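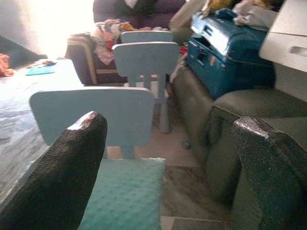
Child's chair in light blue plastic, with a teal textured fabric in front.

Cleaning and Storing Soft Goods and Plastic Furniture in a Playroom
Workshop and Household Notes – updated 18 Nov 2025

Most damage to playroom textiles is done in the laundry. Raised-dot plush and similar pile fabrics are usually polyester. Polyester fiber tolerates water and detergent well but softens under heat, and once the pile tips have fused together they cannot be brushed back. The same applies to fleece throws and to the covers of most floor cushions.

Before washing
Read the care label first. If it is missing, treat the item as polyester with a foam or fiber fill and use the cold settings below. Close all zippers and turn removable covers inside out. Shake the item outdoors. Crumbs and sand left in the pile will collect in the door seal of a front loader.

Check the seams. A gap of a few stitches should be closed by hand with polyester thread before the item goes in the drum. Cotton thread is weaker when rubbed and tends to give out first on items that are dragged across a floor.

Washing
Use cold water, the gentle cycle and a low spin. Liquid detergent is preferred, as powder can lodge at the base of the pile and leave stiff patches. Half the normal dose is enough for anything without visible soil. Do not use fabric softener. It coats the fibers, flattens the dots and reduces absorbency in bibs and burp cloths cut from the same cloth.

Wash plush separately from cotton towels. Towel lint transfers to polyester and is slow to remove. Items with hook-and-loop tape should be fastened shut or left out of the load.

Foam cores are not machine washed. Sponge them with a weak soap solution, press between dry towels and stand on edge in moving air. A thick core can take almost 28 hours to dry through, and longer in July if the room is humid. Putting the cover back on too early is the usual source of musty odor.

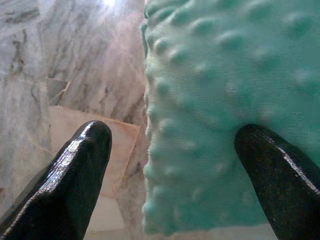

Drying is best done on a rack, out of direct sun. If a dryer must be used, select air only or the lowest heat and take the load out while slightly damp. Brush the pile with a soft nylon brush in one direction, then let it finish on the rack. Never iron it.

Spots
Blot, do not rub. For milk and yogurt use cold water and an enzyme detergent, left on for 12 minutes and rinsed. For wax crayon, scrape off the excess with a spoon and work in a drop of dish soap. For washable marker, plain cold water is normally enough. Ballpoint ink responds to rubbing alcohol on a white cloth – test on an inside seam first, and keep the cloth moving to a clean area as the ink lifts.

Plastic chairs and tables
Molded furniture is cleaned with warm water and dish soap. Melamine sponges are abrasive and will dull a glossy surface, so keep them for scuffs on the legs. For stickers, warm the label with a hair dryer on low, peel slowly and remove the residue with cooking oil, then wash the oil off with soap. Acetone should not be used on any of it.

Inspect the feet and the joint between seat and legs while the chair is upside down. White stress lines at a joint mean the plastic has been bent too far. Discard the chair. Glue does not hold on polyethylene or polypropylene without special primer, and a repaired leg should not carry a child.

Storage
Store clean, fully dry textiles in a cotton bag. Sealed plastic bags are suitable only for short periods. Fold loosely, with the pile facing inward, and keep heavy boxes off the stack. Stack chairs only if they are designed for it, with a sheet of paper between seats to prevent scratches.

Spare covers should be labeled with the cushion size on a tag sewn into the hem. Laundry pens fade after repeated washing, so check the tag when the covers are rotated.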